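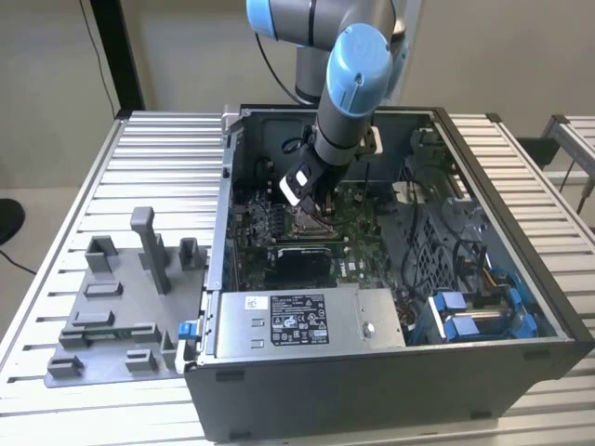

By the Grerner newsroom, automation desk

28th November -- The desktop teardown cell at Kirov's electronics recycling shop in Flarnirmont is back on shift after a rebuild of its gripper mount and a full reset of its reference points.

The cell uses one collaborative arm to work inside PC towers, which are laid on their side on a slotted aluminum table with the side panel off. Operators had reported since October that the gripper was coming down off center over the processor. Maintenance staff traced the fault to 2 worn dowel pins at the wrist and a cable that pulled on the arm at full reach.

Both pins were replaced and the cable was given more slack. The arm was then taught its positions again, starting from the fixture plate next to the tower. The plate is 3D-printed, and the shop keeps a spare because the posts can crack when a case is set down hard on them.

Resetting the points took seven hours, most of it spent on the approach to the motherboard. The arm has to clear the drive cage and the power supply before it drops, and Kirov runs that move at reduced speed.

Hakim, which supplied the cell, now asks for a pin check every 300 towers. The old schedule called for one every 1000. The gripper fingers are to be wiped down at the end of each shift, and the table bolts checked whenever the fixture plate is moved.

Kirov said towers that piled up during the stoppage will be worked through first. A second cell is on order -- no delivery date has been set.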